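Journal de la résidence Latby
Janvier, première semaine, rédigé à 16 heures

La journée a été consacrée à la collecte des déchets légers au deuxième étage. Il avait été décidé en décembre de retirer les corbeilles rigides des salles communes, trop souvent renversées sur la moquette et difficiles à nettoyer correctement. La salle Ikura et la salle Drirnedow sont les premières concernées ; les autres suivront si le présent relevé le justifie.

M. Toivo Lindqvist a procédé dès le matin à l'inventaire de la réserve. Il reste 16 crochets adhésifs et 4 rouleaux de sacs, le carton livré par la maison Karamanlidis n'ayant pas été entamé. J'ai demandé que l'on note désormais chaque sortie de matériel sur la fiche fixée à l'intérieur de la porte. La fiche précédente s'arrêtait en octobre.

À 10 heures, réunion brève avec M. Lefteris Athanasiadis au sujet de la hauteur des crochets. Il souhaitait une hauteur unique dans toutes les salles. J'ai fait valoir que les résidents assis doivent pouvoir atteindre l'ouverture du sac sans se lever, et que la consigne devait par conséquent tenir compte du mobilier. La question est renvoyée à la prochaine visite. Nous sommes en revanche convenus qu'aucun crochet ne serait posé sur les boiseries de l'entrée, dont le vernis a déjà souffert l'an dernier.

Le repérage se fait au ruban adhésif rouge, placé au-dessus du crochet. Le bleu avait été envisagé, mais il sert déjà pour le linge et la confusion aurait été certaine. 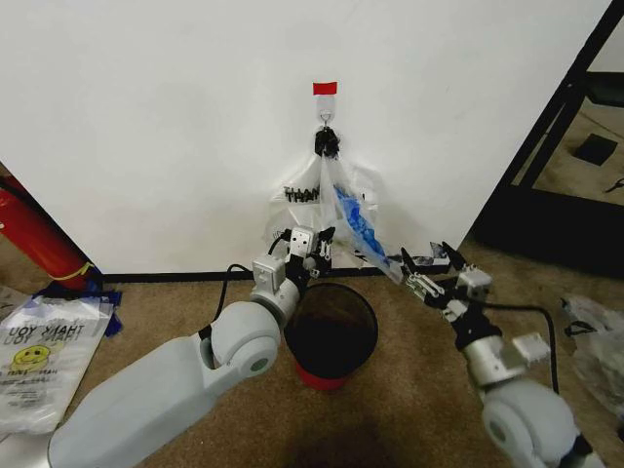

Il conviendra de surveiller la tenue de l'adhésif lorsque les sacs sont chargés. M. Lindqvist propose de les relever le soir, sans attendre qu'ils soient pleins ; j'ai donné mon accord pour le mois en cours. Les papiers et emballages seuls y sont admis. Les restes de repas continuent d'être portés à l'office, et un rappel sera affiché près de la bouilloire, où l'on trouve encore trop de sachets de thé.

Reste à commander du ruban rouge et à récupérer la clé de la réserve, prêtée au premier étage et non rendue à l'heure où j'écris.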